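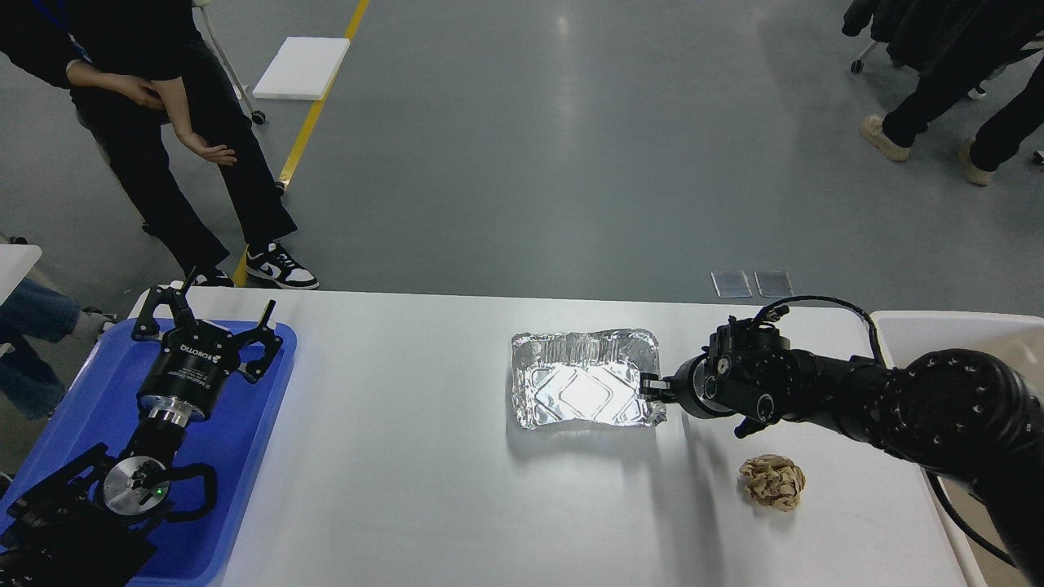

Foil tray

A foil tray is a shallow pan pressed from thin aluminum sheet, used for baking, roasting, carrying and serving food, and usually thrown out or recycled after a few uses. It goes by a good many household names, among them foil pan, drip tray and — in families that cook for large gatherings — simply "the silver ones."

Shape and make

Most foil trays are rectangular, with low sloping sides that gather into small pleats at the corners. The rim is folded or rolled over on itself, partly to stiffen the tray and partly to spare the cook's fingers, for the bare edge of cut foil can be surprisingly sharp. The base is often embossed with a pattern, commonly diamonds or ribs, which adds a little stiffness to metal that has hardly any of its own. Even so, a foil tray bends readily, and one that has been picked up by a single corner will generally show it ever afterward.

In the kitchen

Thin aluminum heats quickly and cools quickly, so cooks who are used to heavy pans may find that the edges of a cake brown sooner than they expect. A full tray is best set on a baking sheet before it goes into the oven, and lifted out the same way, with both hands under the sheet. Tomato sauce, lemon juice and other sour or salty foods can pit the metal if they are left standing in it, and leftovers of that sort are better moved to glass or china.

In her handbook for community kitchens, Anitha Gowda gives the foil tray a whole fond chapter, and recommends keeping a stack of 5 for every large meal — four to fill and one to turn upside down as a lid.

After use

Aluminum can be recycled again and again, though local rules differ about what may go in the bin. Trays are normally scraped and rinsed first. Crumpled paper, whether it was used for wrapping or for wiping up, should be kept apart from the foil, and greasy paper is often refused altogether. A tray in decent shape may be washed gently by hand and used again, and plenty of them finish their days under a leaky flowerpot or holding seedlings on a windowsill.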